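Oct 11, 2019
By Maya Sleiman

Reet Tamošiūnaitė has opinions about ham. She has opinions about bread too, and about lettuce, and a long one about mayonnaise that I promised to keep out of print. She spent nine years running the lunch counter at Dretisell, a furniture showroom outside Samlow where people came to look at sofas and stayed for a sandwich. By her own count she sold 214 in a single day one June, and she remembers it the way other people remember a flood.

"Ham and lettuce on white," she says. "That was most of it. People will spend two hours choosing a fabric and then ask for the plainest lunch you have."

These days she writes up simple lunches for a small cookbook called Elleo, which has been nearly finished for some time. I asked what there could possibly be to say about a ham sandwich.

"Fifteen pages," she said. She was not smiling.

Her first rule is that everything gets set out before the bread comes near the plate. She likes clear plastic trays, one per filling, with the plate in the middle. "You can see what you've got left. With a bowl, you find out you're out of ham when your fingers hit the bottom."

The second rule is lettuce first, right up to the crust if you can manage it. Her old supplier, Tkachuk, delivered lettuce so curly it had to be pressed flat with a hand. "I used to lean on it. Customers thought I was upset."

And the ham? One slice laid flat is acceptable to her in the way a handshake is acceptable. She prefers a strip with a bit of a fold, and more lettuce after that.

"On top of the ham as well?"

"Why would you stop?"

I admitted that I usually stop. She wrote something down.

The lid, as she calls the top slice, is where we disagreed most. I line mine up. She puts hers on wherever it lands and leaves it there, on the grounds that a crooked sandwich lets you see what you're getting.

Ham and lettuce on white, on the pink plate:

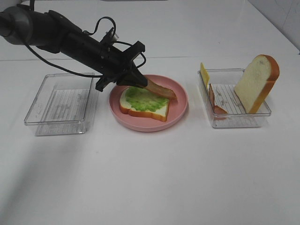
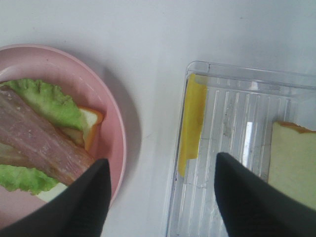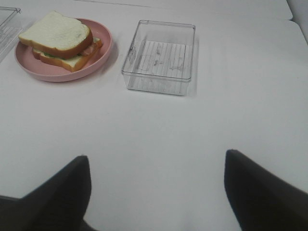
On cutting

"Don't," says Tamošiūnaitė, and then, after a while, "Corner to corner, if there are children."

She did cut them at Dretisell, under orders. The manager felt that triangles went better with the sofas. She held out for most of a winter and gave in when he bought her a new knife, which she still has and uses mainly for string.

I asked whether she still eats ham sandwiches herself.

"I have soup," she said, and went to see if there was any.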